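Search this site
Enter keywords
Go

Print this page | E-mail this page to a friend

Fixing a wobbly wooden chair

A chair that rocks or creaks will only get worse if you keep sitting on it. Most loose chairs can be put right at home in an evening, plus a night for the glue to set. This page covers ordinary kitchen and dining chairs with round legs that fit into holes in the seat. Chairs held together with corner blocks and screws are dealt with on the Bitencombe workshop page.

What you need

Wood glue (the ordinary white or yellow sort)
A rubber or wooden mallet
Medium sandpaper and an old chisel or blunt knife
Two band clamps, or a length of strong cord and a short stick
Masking tape and a pencil
A damp cloth
Warm vinegar, if the old glue is stubborn

The cord and stick do the job as well as a clamp. I used them for years before I bought a pair of Vusto band clamps, and I still get the cord out for awkward shapes.

Find the loose joint

Put the chair on a level floor and press down on each corner of the seat in turn. If it rocks but nothing moves at the joints, the legs are uneven and glue will not help. Check this on a second floor before you decide, as old boards are rarely flat.

If the joints do move, turn the chair upside down on a blanket. Take hold of each leg near the foot and push it gently from side to side, watching where it meets the seat. Do the same with the rails that run between the legs. Mark every joint that shifts with a bit of tape. There is often more than one, and a single loose rail can put strain on both the legs it joins.
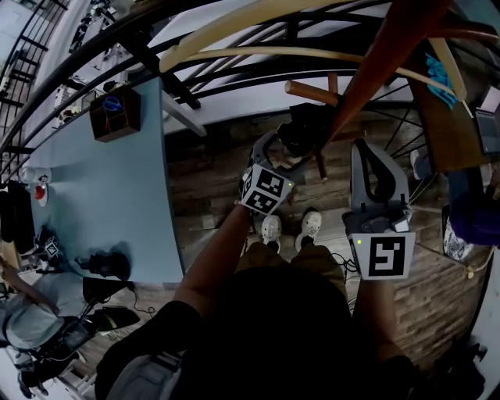

Leave any joint that is firm. Forcing a sound joint apart can split the wood, and a split leg is a much bigger repair than a loose one.

Take it apart

Number both sides of each loose joint on the tape, so that every leg and rail goes back in its own hole and the same way round. Legs that look alike hardly ever are.

Tap the joint apart with the mallet, close to where the two pieces meet. Go round it with light taps. If it will not come, look for a small nail or pin somebody has put through it in the past. These have to come out first, and you may need to drill beside them with a very fine bit. If there is no nail, drip some warm vinegar into the gap, wait half an hour and try again.

Clean off the old glue

New glue will not stick to old glue. Scrape the end of the leg until you see bare wood, then do the inside of the hole with sandpaper wrapped round a pencil. Take off as little wood as you can. If you used vinegar, wipe the parts with clean water and let them dry overnight.

Try the joint dry. It should push home by hand with a bit of effort. If it is slack, glue a thin wood shaving round the end of the leg and let it set, then sand it down until it fits.

Glue and clamp

Have everything laid out before you open the glue – with an ordinary wood glue you have only a few minutes. Brush a thin coat inside the hole and another on the end of the leg. Push the rails into the legs first, then the legs into the seat, and tap them home.

Stand the chair upright on a flat surface and check that all four feet touch. If one is off, twist the chair gently until it sits level. Pass the clamp or cord round the legs and tighten it until the joints close and no further. Wipe off any glue that squeezes out with the damp cloth, or it will show as a pale patch under varnish.

Leave it until the next day. I start on a Sunday afternoon and put the chair back at the table on Monday evening.

If it comes loose again

A joint that fails twice usually has a worn hole or a hidden crack. The Seixas method of wedging the leg from above works well on thick seats and has a page of its own.

Contact us | Copyright Wotmont Home Repairs | Back to top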